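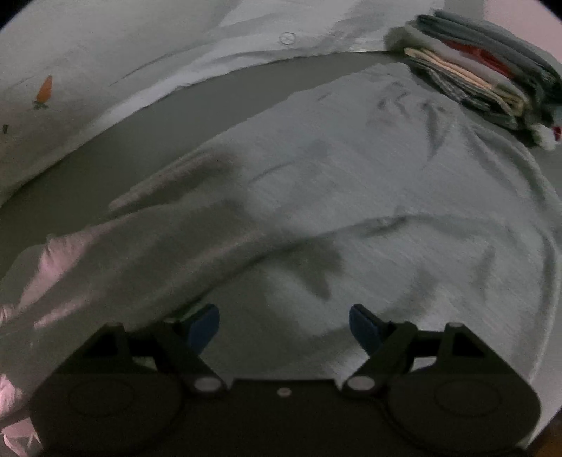 1. 과제의 배경

이 보고서는 빨래를 개는 일에 관한 것이다. 주제를 정하던 날 다른 모둠은 도시 열섬과 하천 수질을 가져갔고, 우리 모둠은 회의에 늦게 모인 탓에 남은 칸에 "의생활"이라고 적었다. 의생활 가운데 무엇을 할지는 그날 저녁 모둠원 한 명의 침대 위를 보고 정했다. 마른빨래가 당근 무늬 이불 옆에 나흘째 쌓여 있었고, 잠은 그 나머지 면적에서 해결하고 있다고 했다. 문제의식이라는 것이 이렇게 생기기도 한다.

빨래와 건조에 관해서는 읽을 것이 많다. 세제의 양, 물의 온도, 탈수의 세기에 대해 다들 한마디씩 한다. 그런데 마른 뒤의 일은 대개 "잘 개어 보관한다"라는 한 문장으로 끝난다. 우리가 찾아본 교재 두 권도 그랬다. "잘"이 무엇인지, 누가 어디에서 얼마 동안 하는지에 대한 설명은 없었다. 우리는 그 한 문장의 안쪽을 들여다보기로 했다.

중간 점검에서 담당 선생님은 "이게 연구가 되겠느냐"고 물으셨고, 우리는 된다고 대답했다. 대답한 이상 하는 수밖에 없었다.

2. 과제의 목표

처음 제출한 계획서에는 목표가 거창했다. "가정 내 의류 관리의 효율화를 통한 삶의 질 향상"이라고 썼는데, 지금 읽으면 누가 썼는지 서로 묻게 된다. 중간 점검 이후 다음과 같이 줄였다.

첫째, 마른빨래를 개는 데 드는 시간을 종류별로 잰다.
둘째, 침대 위에서 갤 때와 책상 위에서 갤 때를 비교한다.
셋째, 개어 둔 것이 서랍에서 얼마나 오래 그 모양으로 버티는지 본다.
넷째, 개기 전에 주머니를 확인하는 절차가 실제로 지켜지는지 본다.

넷째 항목은 원래 없었다. 예비 관찰을 하다가 추가했고, 결과적으로 이 항목에서 쓸 말이 가장 많이 나왔다.

3. 대상과 장소

장소는 모둠원 한 명이 사는 Flendance 주택의 작은 방이다. 방에는 침대와 책상, 서랍장이 있고, 그 사이에 사람이 한 명 설 수 있다. 두 명이 서려면 한 명은 침대에 올라가야 한다. 관찰자를 침대에 올려 보내면 빨래를 갤 자리가 줄어드는 문제가 있어서, 관찰자는 주로 문턱에 서 있었다.

대상은 관찰 기간인 11일 동안 이 집에서 나온 마른빨래 152점이다. 양말은 한 켤레를 한 점으로 셌다. 짝이 없는 양말을 어떻게 셀 것인지를 두고 오래 이야기했고, 결국 한 점으로 세되 비고란에 "독신"이라고 적었다. 발표 때 지적을 받아 "단독"으로 고쳤다.

빨래는 여섯 종류로 나누었다.

가. 윗옷(단추 없는 것)
나. 단추가 달린 옷
다. 바지류
라. 속옷과 양말
마. 수건
바. 침구와 그 밖의 넓은 천

분류는 금방 될 줄 알았는데 "바"가 말썽이었다. 담요인지 큰 수건인지 본인도 모르는 천이 있었고, 집주인에게 물어봐도 "그냥 덮는 거"라는 답이 돌아왔다. 덮는 것은 모두 "바"에 넣었다.

4. 준비물

스톱워치, 기록지, 줄자, 그리고 접이판 하나를 썼다. 접이판은 Clormont라는 이름이 붙은 중고품으로, 가운데에 옷을 놓고 양옆 날개를 차례로 덮으면 일정한 크기로 접힌다. 설명서에는 어린이도 할 수 있다고 되어 있다. 우리 모둠에는 어린이가 없어서 확인하지 못했고, 대학생은 두 번째 날개에서 순서를 자주 틀렸다.

서랍 칸막이는 Willutine을 썼다. 서랍 폭에 맞추어 늘였다 줄였다 하는 물건인데, 늘이는 것은 쉽고 줄이는 것은 어렵다. 한 번 최대로 늘인 뒤에는 그 상태로 기간이 끝날 때까지 썼다.

접는 방법은 두 가지로 정했다. 하나는 집에서 늘 하던 대로 접어 쌓는 방법이고, 다른 하나는 Tsolakis식 접기라고 부르는, 작게 접어 세워 넣는 방법이다. 모둠원의 누나가 보던 정리 책자에 나온 것을 베껴 왔다. 앞의 방법을 "쌓기", 뒤의 방법을 "세우기"라고 줄여 부른다.

5. 진행 절차

(1) 마른빨래를 침대나 책상 위로 옮긴다.
(2) 주머니가 있는 옷은 주머니를 확인한다.
(3) 단추와 지퍼의 상태를 본다.
(4) 한 점씩 펴서 접는다. 손이 천에 닿을 때 시계를 누르고, 손이 떨어질 때 멈춘다.
(5) 종류별로 모아 서랍에 넣는다.
(6) 이틀에 한 번 서랍을 열어 모양을 확인한다.

(6)은 생각보다 힘든 절차였다. 남의 서랍을 이틀에 한 번 여는 일은 서로에게 민망하다. 나중에는 서랍 주인이 직접 열고, 관찰자는 고개를 돌렸다가 허락을 받고 보았다.

(4)의 시간 재기도 문제가 있었다. 한번 접었다가 마음에 안 들어 다시 펴는 경우를 어떻게 할 것인가. 우리는 마음에 들 때까지를 한 번으로 보았다. 이 기준 때문에 성격이 꼼꼼한 사람이 불리해졌는데, 평소에도 그런 사람이 빨래를 오래 개므로 현실에 가깝다고 판단했다.

6. 관찰 결과

6-1. 시간

접는 데 든 시간을 모두 더하니 3128초였다. 한 시간이 못 된다. 이 숫자가 나왔을 때 모둠원들은 조금 허탈해했다. 한 시간도 안 되는 일을 미루느라 나흘 동안 이불의 반쪽에서 잔 사람이 바로 옆에 있었기 때문이다.

종류별로 보면 수건이 가장 빨랐다. 수건은 네모나고, 네모난 것은 접기 쉽다. 이 발견을 표로 그릴지 의논했으나 그리지 않기로 했다. 속옷과 양말은 한 점당 시간은 짧아도 짝을 찾는 시간이 길었다. 짝 찾기는 손이 천에 닿지 않은 채 두리번거리는 일이라 우리 기준으로는 기록되지 않는다. 실제로 가장 지루한 시간이 통계에서 빠진 셈인데, 기준을 바꾸면 앞의 자료를 못 쓰게 되므로 그대로 두었다.

가장 오래 걸린 것은 넓은 천이었다. 혼자 접을 때는 팔 길이가 모자란다. 침대 위에 다 펼치면 구겨진 데가 사방에 남아 있어서, 한쪽을 당기면 반대쪽이 운다. 손바닥으로 밀어 펴고 나면 이번에는 밑에 깔린 이불까지 딸려 온다. 둘이 양 끝을 잡고 접으면 금방이지만, 앞에서 밝힌 대로 이 방에는 둘이 설 자리가 없다.

6-2. 침대와 책상

예상은 책상이 낫다는 쪽이었다. 바닥이 단단해서 접은 선이 반듯하게 잡힌다. 윗옷과 수건은 예상대로였고, 접이판도 책상 위에서만 제구실을 했다. 침대 위에 놓으면 접이판이 매트리스에 파묻혀 날개가 들리지 않는다.

그런데 기간 내내 책상에서 갠 양은 많지 않다. 책상 위에 다른 것이 있어서다. 노트북, 컵, 이 과제의 기록지가 있었고, 빨래를 개려면 책상부터 치워야 했다. 침대에서는 그냥 앉아서 시작하면 된다. 갠 것은 옆에 쌓고 안 갠 것은 앞에 펼친다. 쌓은 것이 기울어 허물어지면 다시 쌓는다. 침대의 단점은 여기에 있는데, 폭신한 바닥에서는 접은 옷더미가 조금씩 눕는다. 더미에 가까운 무릎을 움직이지 않는 것이 요령이라고 기록지에 적혀 있다.

색이 섞인 더미는 보기에는 어수선해도 찾을 때는 편했다. 빨간 것이 하나 끼어 있으면 그 위인지 아래인지로 위치를 기억하게 된다. 서랍 주인은 관찰 기간 중에 "빨간 거 바로 밑에"라는 말을 여러 번 했다. 색깔별로 정리하면 찾기 쉽다는 책자의 조언과는 다른 결과이지만, 더미가 하나뿐인 집의 사정이라 일반화하지 않는다.

6-3. 서랍 안에서의 수명

쌓기로 넣은 옷은 밑에 있는 것을 꺼내는 순간 무너졌다. 위에서부터 차례로 입으면 무너지지 않겠지만 그렇게 사는 사람은 우리 모둠에 없다. 세우기로 넣은 옷은 처음 며칠간 훌륭했다. 서랍을 열면 문구점 진열대 같았다. 문제는 몇 벌을 꺼내 입은 다음이다. 빈자리가 생기면 옆의 옷이 그쪽으로 기대고, 그 옆의 옷이 또 기대서, 다음에 열었을 때는 모두가 한 방향으로 누워 있었다. Willutine 칸막이가 막아 주기로 되어 있었으나 칸막이도 같이 누웠다.

세우기는 서랍이 꽉 차 있을 때 좋은 방법이라는 것이 우리의 관찰이다. 입을 옷이 하나도 줄지 않아야 유지된다는 뜻이어서, 실용성에 대해서는 의견이 갈렸다.

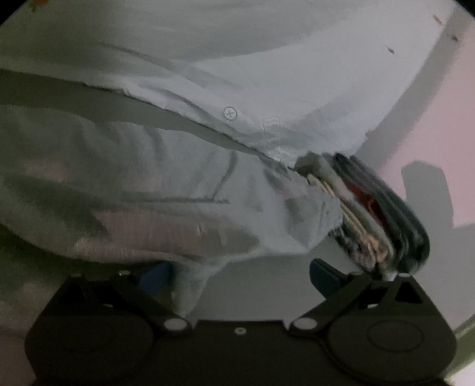

- 6 -

6-4. 단추, 꼬리표, 주머니

단추가 달린 옷은 접는 시간이 들쭉날쭉했다. 단추를 모두 채우고 접으면 모양은 좋지만 오래 걸린다. 하나만 채우고 접는 절충안이 가장 많이 쓰였다. 작고 둥근 단추는 주름 사이에 들어가 있으면 손끝으로 찾아야 하고, 천과 색이 비슷할수록 더 그렇다. 옅은 회색 옷에서 이런 일이 잦았다.

솔기에 박음질된 꼬리표도 의외의 변수였다. 안쪽에 있으면 앞뒤를 구별하는 데 도움이 되지만, 뭉쳐 놓은 옷에서는 꼬리표가 먼저 손에 잡히고, 잡히면 당기게 된다. 꼬리표를 당겨 옷을 펴는 습관은 모둠원 모두에게 있었다. 좋지 않은 습관이라는 데에는 합의했고, 고친 사람은 없다.

이제 주머니 이야기를 해야 한다. 절차 (2)에 분명히 "주머니를 확인한다"라고 적었고, 그 종이를 벽에 붙이기까지 했다. 그럼에도 확인은 자주 건너뛰어졌다. 이유를 물으면 대답은 한결같이 "이 옷에는 주머니가 없는 줄 알았다"였다. 주머니 가장자리의 곡선 박음질은 옷을 펴 놓으면 바로 보이지만, 뭉쳐 있을 때는 그냥 주름 가운데 하나로 보인다. 주머니가 있다는 것을 아는 때는 대개 접은 옷이 이상하게 두툼할 때였다.

관찰 기간에 주머니에서 나온 것은 영수증, 머리끈, 껌 종이, 그리고 이 과제의 기록지 한 장이었다. 기록지는 세탁을 거쳤고 숫자 몇 개를 읽을 수 없게 되었다. 그 줄은 자료에서 뺐다. 연구 대상이 연구 자료를 없앤 경우인데, 참고 문헌에서는 비슷한 사례를 찾지 못했다.

겹겹이 들어찬 물건이 옷 주름 사이에 묻혀 있으면 손으로 쥐어 보기 전에는 그것이 접힌 천인지 다른 물건인지 구별이 잘 안 된다는 점도 적어 둔다. 눈으로만 확인하는 것은 확인으로 치지 않기로 절차를 고쳤다. 고친 뒤로는 쥐어 보는 데 드는 시간이 조금 늘었고, 불평도 같이 늘었다.

6-5. 빨래를 개는 사람의 태도

계획에는 없었지만 기록지 여백에 적힌 말이 많아 따로 모았다. 시작할 때는 대체로 의욕이 있다. 큰 것부터 접는 사람과 작은 것부터 접는 사람이 있는데, 큰 것부터 접는 사람은 마지막에 양말과 남게 되고, 작은 것부터 접는 사람은 마지막에 넓은 천과 남게 된다. 어느 쪽이든 마지막 것은 접지 않고 "일단 여기 둔다"라는 말과 함께 의자에 걸렸다. 의자는 우리의 여섯 종류 분류에 없는 일곱 번째 장소였다.

관찰자가 문턱에 서 있으면 더 반듯하게 접는다는 점도 밝혀 둔다. 관찰자가 물을 마시러 간 동안 접은 것과 비교하면 차이가 났다. 관찰자가 있어야 반듯해진다면 집집마다 관찰자를 한 명씩 두어야 하는데, 방의 크기를 생각하면 어렵다.

7. 논의

시간만 놓고 보면 빨래 개기는 짧은 일이다. 오래 걸리는 것은 시작하기까지이고, 우리의 방법으로는 그 시간을 재지 못했다. 빨래가 마른 때부터 손이 처음 닿을 때까지를 재었다면 숫자가 훨씬 컸을 것이고, 서랍 주인은 그 숫자의 공개를 원하지 않았을 것이다.

접이판은 윗옷에는 쓸 만했으나 꺼내고 넣는 수고를 합치면 이득이 없었다. 지금은 침대 밑에 있다. 세우기 방법은 기간이 끝난 뒤에도 양말 서랍에 한해 쓰고 있다고 들었다. 양말은 누워도 티가 나지 않기 때문이라고 한다.

주머니 확인은 순서를 옮기는 것이 맞겠다. 마른 뒤에 확인하면 이미 늦은 것들이 있다. 영수증은 특히 그렇다. 세탁기에 넣기 전에 한 번, 개기 전에 한 번이 좋겠고, 둘 중 하나만 해야 한다면 앞의 것을 권한다.

8. 한계

한 집의 한 방에서만 했다. 계절도 하나뿐이다. 여름 빨래는 얇고 수건이 많다. 두꺼운 옷이 나오는 12월에 같은 방식으로 다시 해 보자는 제안이 있었는데, 제안한 사람을 포함해 아무도 날짜를 잡지 않았다.

시간을 잰 사람이 매번 같지 않았던 것도 문제다. 어떤 사람은 손이 닿기 전에 누르고 어떤 사람은 한참 접는 것을 보다가 눌렀다. 연습을 한 번 했지만 한 번으로는 부족했다.

물에 빨린 기록지 한 장에 대해서는 앞에서 말했으므로 다시 말하지 않는다.

9. 역할과 제출

자료 정리와 본문 작성은 나누어 했고, 문체가 섞인 부분은 고치려다 시간이 모자랐다. 장소를 내준 모둠원에게는 나머지가 수건을 개어 주는 것으로 사례했다. 기록지 원본과 종류별 시간표는 별도 봉투에 넣어 함께 낸다.

제출일 2023-08-28

붙임
1. 기록지 사본(한 장 결손)
2. 절차표 고친 것
3. 서랍 배치도. 칸막이는 서 있는 상태로 그렸음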